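Unit 4 handout: looking after the Hilen two-arm cell

The vendor says hand calibration holds for 1,730 cycles. Our log has ours drifting at 68. Trust the log.

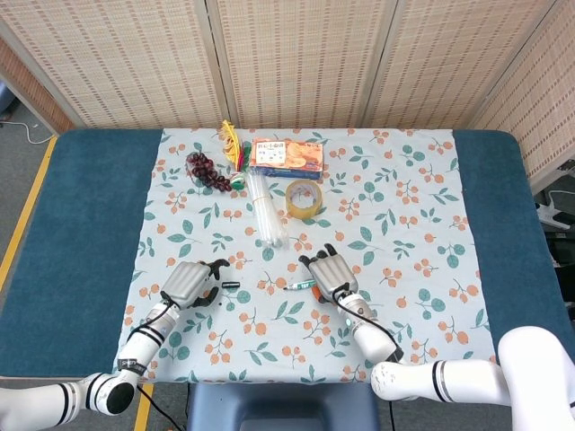
Before any run, check cable slack at both elbows. Gulteo's checklist skips this — I wouldn't.

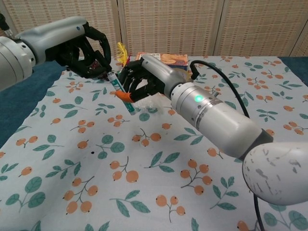 Finger zeroing is where most claims fall apart. One hand alone will pass nearly anything. Put both hands on one slim object, as with the striped one with the orange tip, and recheck the offsets. Log it for Efren Macaraeg.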